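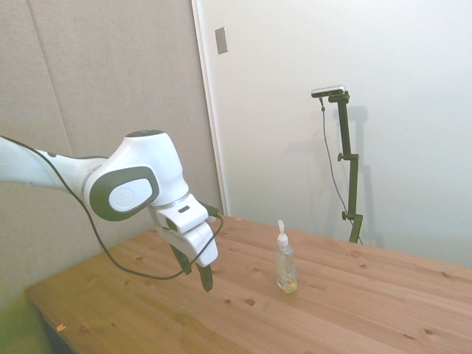 ZURNHOLM PUBLIC LIBRARY DISTRICT
Board of Trustees
Minutes of the Regular Meeting, October

Clerkuta Branch, Community Room

1. Call to Order
The President called the meeting to order at 6:32 p.m. A quorum was present. Five trustees attended in person and one attended by telephone. One trustee was excused. Also present were the Library Director, the Business Manager, the head of Youth Services and members of the public.

2. Approval of Agenda
The Director asked that the item on the Swanepoel Branch parking lot be moved ahead of the budget report so that the contractor's representative could leave early. Moved, seconded and carried, all in favor.

3. Approval of Minutes
The minutes of the September regular meeting were approved with one correction. Under Item 7, "spring book sale" should read "fall book sale." Moved, seconded and carried. One trustee abstained, having been absent in September.

4. Public Comment
A resident of the Dustero neighborhood asked the Board to restore evening hours at the Dustero Branch, which now closes at 5 p.m. She stated that working parents cannot reach the branch before closing and that the bus to Clerkuta does not run after 7 p.m. The President thanked her and noted that branch hours were on the agenda under Item 8.

A second resident spoke about the condition of the large print collection. He asked that worn copies be replaced and that the mystery titles be shelved apart from general fiction. The Director will reply in writing.

5. Swanepoel Branch Parking Lot
The contractor's representative reported that patching and sealing are complete and that striping will follow when overnight temperatures allow. Two accessible spaces will be moved closer to the ramp. A trustee asked whether the storm drain at the north corner had been cleared. The representative replied that it had been cleared once and would be checked again before the final invoice is sent. No action was taken.

6. Financial Report
The Business Manager presented the monthly statement. Expenditures are within budget except for heating repairs at Swanepoel, where the line is overspent by $699. She recommended a transfer of $2,000 from contingency to building maintenance to cover this amount and the expected cost of a replacement pump. Moved, seconded and carried by roll call vote, six in favor, none opposed.

A trustee asked that future statements show the prior year's figures in a separate column. The Business Manager agreed to provide this starting with the November statement.

7. Director's Report
The summer reading program closed with 563 children registered across the three branches, of whom 259 completed the full reading log. The head of Youth Services noted that the paper log was preferred by most families over the online version and asked that both be kept next year. The Board expressed its appreciation to the Youth Services staff.

The Director further reported that the public catalog will be unavailable overnight during the November software update. Due dates falling on the day of the update will be extended. Notices will be posted at all service desks.

The children's restroom at Clerkuta remains closed pending delivery of a faucet part.

8. Branch Hours
The Board reviewed the Director's memorandum on evening hours at Dustero. Two options were presented: opening until 8 p.m. one evening a week using present staff, or two evenings a week with an added part-time position. Discussion followed. One trustee favored the second option but asked for a full cost estimate, including benefits. Another questioned whether a single evening would be enough to measure use.

It was moved and seconded to adopt the first option on a trial basis from January through April, with door counts to be reported monthly. Carried, five in favor, one opposed.

9. Meeting Room Policy, Second Reading
The revised policy was read. Section 4 was amended to allow light refreshments in the Community Room, provided that users wipe down tables and remove their trash. Adopted as amended, all in favor.

10. New Business
The Board agreed to begin the December meeting at 5:30 p.m. A draft holiday closing schedule was distributed for review.

11. Adjournment
There being no further business, the meeting was adjourned at 8:14 p.m.

Respectfully submitted,
Secretary to the Board of Trustees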